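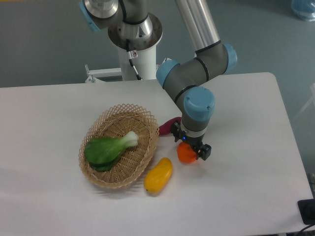 Fivus opens weekend market hall after long repair

October 26, 2019

The old market hall in Fivus opened its doors again this morning, after a closure that lasted since March. Thirty-four traders have taken a stall for the winter season, and most of them come from villages less than 30 kilometres away.

The hall was closed when rain water came through the roof and damaged the electric wiring. The building company Urquhart has replaced the roof and the wiring, and has also put in new drains under the fish counters. The work took longer than was planned, and during the summer the traders sold their goods in the car park behind the bus station.

"We lost many of our older customers in that time, as the walk is too steep for them," said Donnie Rankin, who speaks for the traders. "Today I have already seen faces that I did not see since spring."

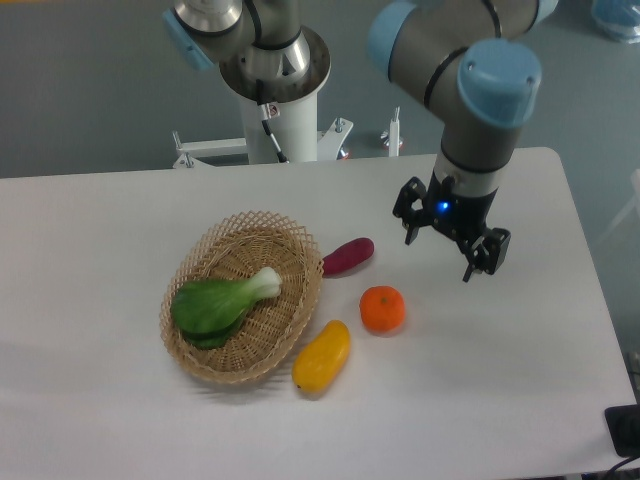
Prices for a stall stay the same until the end of the year. After that, the rent will go up by 5 per cent, and small growers who come only on Saturdays may share a stall between two. The traders hope that this will bring more variety to the vegetable side of the hall, where customers have often asked for more than potatoes and onions. Bok choy and sweet potato, like the ones on the white table in the photo, are among the vegetables named most often. Mr Rankin said that two growers from Uvenon have shown interest, but they have not signed yet.

The hall is open on Wednesdays and Saturdays from 8 in the morning until 2 in the afternoon. The bus from Tundo stops again in front of the main entrance, and bicycles can be left in the yard on the north side. The car park behind the bus station will return to normal use next week.

Traders who wish to apply for a stall can ask for the form at the hall office during opening hours.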